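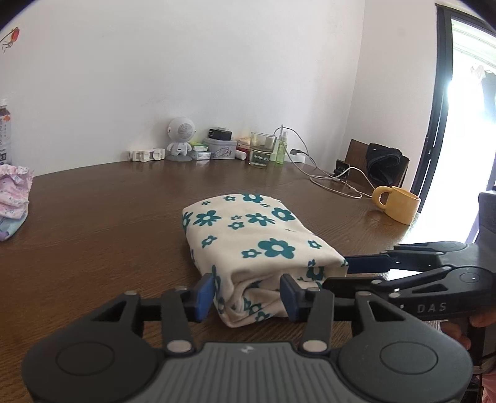

Teal flowers on cream, folded into a long bundle on the brown table.

The Tablecloth Page
Posted 23 June 2020 in Home Stuff, Folding and Putting Away

Hi all! I've been promising a page for the cloths for ages, and the closet finally forced me into it (I opened the door and a stack slid out onto my feet). So this is the start of the gallery. I'm putting them up one at a time as I get them folded, and the teal one gets to go first, partly for being on top of the pile and partly for being my favorite.

About the teal one

I got it at Kumomura, the little fabric place in Trotdale that used to be next to the shoe repair and is now across from it. It was on the end-of-roll table back in March and I walked past it, got all the way to the car, and went back in. I love that the flowers are different sizes! When they're all the same I start seeing rows, and then I can't stop seeing rows, and then dinner is ruined. Five petals each, very plain, like something a kid would draw if the kid had a really steady hand.

The cream is a nice warm cream too. I have a bright white one somewhere and it makes every plate look a little dingy, so it mostly comes out for birthdays when the lights are off for the cake anyway.

How I fold them

My mother folded tablecloths into squares and I did too for years, but my shelf is deep and narrow, so squares leave a big gap at the back where things go to get lost. Now I fold into long rectangles. In half, in half again, smooth it with your forearm (my forearm is the best iron I own), then in from the long sides until it's the width of the shelf. It goes in end first with the fold facing out and you can pull one without wrecking the whole row.

The ends do bunch up. You can see it on the near end of this one, where it's pinched in and creased. I used to fuss over that and refold the whole thing, and now I just give it a tug once it's on the shelf. Nobody coming to eat at my house has ever checked a tablecloth for creases, except my aunt, and she brings her own napkins.

The pink and purple one

That's the other floral, over on the left, crumpled up waiting its turn. I'll give it a proper spot on this page when it's folded. I go back and forth on it. Next to the teal it looks awfully loud, but put it out with plain dishes and it's so cheerful that I forgive it everything.

About the table

Two of you asked last time what I fold on. It's the same glossy brown wood table I do everything on, which explains the row of stuff along the wall behind the cloth. The little white robot-shaped speaker lives back there with its round mesh head, and I've named it Obi. Obi plays the radio while I fold. There's a glass of water too, the slim green spray bottle, a tin box with an adapter sitting on it, and a charging cable wandering across to the phone in its holder. I did think about clearing all of it away before starting on the cloths. Then I thought about where I'd put it, and that was the end of that.

The gloss is great for folding, by the way, as everything slides. It's terrible for cutting patterns, for the same reason. If you're cutting, put a towel down first.

Still to come

There are 13 in the closet altogether, which was a bit of a shock when I wrote them all down. Some of them I haven't used since the old apartment. Next up is the checked one with the burn mark (long story, involves a fondue set), then a heavy blue thing I bought at Wonero thinking it was a tablecloth. It's a curtain. It has the little hooks and everything. I've eaten a lot of meals on that curtain and I'm not about to stop now.

Vaughn Zamora wrote to ask if I'd swap the teal one for two of his striped ones. Vaughn, no! But I'll take a look at the stripes if you want to send them over, and I do have a green gingham that needs a better home than mine.

If you've got a folding method for round cloths, please leave it in the comments. Mine end up as a sort of lumpy half moon and they roll off the shelf at night.

Filed under: tablecloths, florals, closet, Trotdale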